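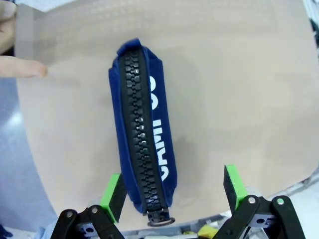 A padded pouch in navy blue, with a chunky black zip down its length.

There is a particular silence that falls over a garage when someone puts a new set of handlebars on and finds the brake hose is too short. I have heard it three times, twice in my own garage. The third was in Folasade Bassey's workshop at Grenthorpe, where the silence was mine and the workshop, thankfully, was hers.

I had brought her a trail bike, a box of parts and a theory. The theory was that my sore wrists were the fault of the standard bars, which bend back towards the rider like a shopping bicycle's. The box held a set of Zumico bars in the tall bend, bought late one night in November on the strength of a photograph of a man going over a log.

"How tall are you?" Bassey asked, and then, before I could round it up, "Stand on the pegs."

She has been setting up bikes for club enduro riders for long enough to have stopped being polite about it. I stood on the pegs. She walked round me once, pushed one of my elbows up and told me the bars were fine. My levers were pointing at the sky. Ten minutes with a small spanner and they were pointing somewhere near the front mudguard, and my wrists, for the first time in 900 miles, were straight.

The Zumicos went on anyway, as I had paid for them. That was when we found out about the hose. 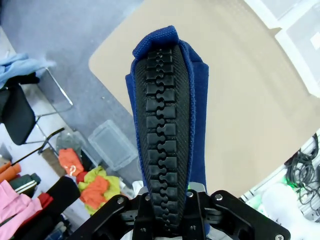 Most of us fiddle with the wrong end of the motorcycle. We will spend 458 pounds on a fork kit and leave the clutch lever where the dealer put it, which is where it happened to be when the dealer's phone rang. Bassey's order of work is dull and costs almost nothing: pegs, levers, bar angle, then sag, and only then the catalogue. She gets through the first three before the kettle boils. Sag takes longer, mainly as it needs a second person to hold the bike and customers will keep bouncing.

Bar angle is where the opinions start. Roll them forward and you feel heroic on the pegs and faintly ridiculous sitting down. Roll them back and it is the other way about. Bassey lines hers up with the fork legs and moves them a few millimetres at a time, marking the old position with a paint pen so that there is a way home. I had been using a method of my own, which was to loosen everything, lose the old position completely and then ride about in a bad mood.

The clamps are a separate argument. Ekpo makes a rubber-mounted set that takes the sting out of stony tracks, and Tomover makes a solid one that leaves the sting in and calls it feedback. Bassey fits either without comment, though I noticed which was on her own bike, and it had rubber in it. Tighten the front bolts first or the back ones, depending on what the maker says, but do read what the maker says. She keeps a jar of snapped bolts on the windowsill from people who didn't.

A longer hose arrived the following week and I went back to have it fitted and bled. On the way home I took the quarry lane, all ruts and loose slate, standing up the whole way with my elbows out. My wrists didn't ache at all. My knees did, and I have been looking at footpegs.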